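Rinstead Home Repair Library Opens a Second Location in Estgate This April

Members can now borrow tools, book a bench and ask for a hand on both sides of the river 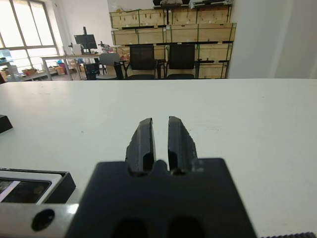 ESTGATE – After years of sending people home across the bridge with a borrowed drill under one arm and a bag of screws in the other hand, the Rinstead Home Repair Library is delighted to announce that it will open a second location in Estgate this April, in the old Donati shoe store on the corner of Mill Street.

The new location will lend hand tools, power tools, ladders, sewing machines and garden equipment, just as the Rinstead one does, and it will have 16 workbenches that members can reserve by the hour. There's a proper sewing room at the back too (the light in there is lovely in the afternoon), along with a small kitchen where the coffee is free and the cookies depend on who has been baking.

"We had so many Estgate folks driving over to us on their lunch hour that it started to feel a little silly," said Roman Makowska, director of the library. "One gentleman borrowed the same tile cutter four times in a month, and each time he brought us pictures of his bathroom, which by the end looked wonderful. I'd like him to be able to walk over, and I'd like his neighbors to know they can do the same."

The library has 3087 members and lends everything from tape measures to a cider press that is spoken for all through the fall. Membership is $20 a year for a household, and that one card will work at both locations. Tools borrowed in Estgate may be returned in Rinstead and the other way around, though we do ask that ladders go back to where they came from, as our van is not a large one.

Lernis, the hardware supplier, has donated the shelving for the new store and will stock the small parts counter for the first year. Members will be able to buy washers, hinges, fuses and picture hooks one at a time.

Evening classes begin the week after opening. The first few will cover dripping faucets, sticking doors, hemming pants and sharpening kitchen knives, and no experience is needed for any of them. Classes run from 6:30 to 8:30 p.m. and are free to members.

Anyone who would like to join, donate a tool in working order or teach a class is warmly invited to stop by the Rinstead front desk or pick up a form at the Estgate post office.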